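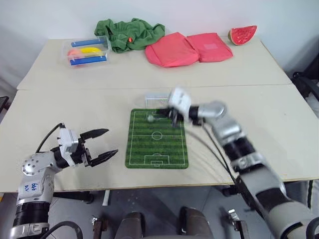

A cable that catches on the table is the fault I meet most often on our two-arm station in Plesitz, and it took me too long to learn how to look for it. The arm stops in the middle of a reach, the controller reports an overload on one joint, and everybody starts to suspect the motor. Before you open anything, look at the cables. On the soccer task the right arm has to go out over the ball and the small goal, and its black cable runs in a loop across the tabletop. The left one arches up behind its gripper. It is the loop on the table that I would check first, above all where two tables meet, because a connector or a cable tie can hook in the seam.

## What the fault looks like

- The arm slows down before it stops. A real motor fault on our station stops it at once.
- The overload comes at the same place in the reach, or very near to it.
- After a restart the arm goes home without complaint, and then fails again on the next reach.

If you see only the third sign, read the log before you continue. We had one case in March which was a loose power plug.

## Make it safe first

1. Press the emergency stop. Do not use the pause button, the joints stay powered in pause.
2. Support the forearm with one hand before you release the brakes. It drops faster than you expect.
3. Keep your fingers out of the open jaws, also when the power is off.
4. Tell the second person in the room that you are working inside the reach of the arms.

## Find the catch

1. With the brakes released, move the arm slowly by hand along the path where it failed.
2. Stop when you feel a pull. Hold the arm there and follow the cable back to the base with your other hand.
3. Feel the underside of the cable for a cut or a flat place. If you find one, change the cable. Tape is not a repair.
4. Look at the last cable tie before the elbow. Hugo Tejada found ours turned with the cut end outward, and this end was doing the hooking.

## Correct it

Move the arm to its farthest point and leave 11 cm of slack there, no more. Fix the cable with soft straps, 2 on the forearm and one at the base. Turn every tie so that its head points away from the table. Put a strip of flat tape over the seam.

## Test before you go back to work

Run the reach 20 times at low speed with no ball on the mat, then 3 times at normal speed. Watch the joint load and not the gripper. If the load still rises at the old place, the cable was not the only problem, and you should send the log to Gindov before the next session.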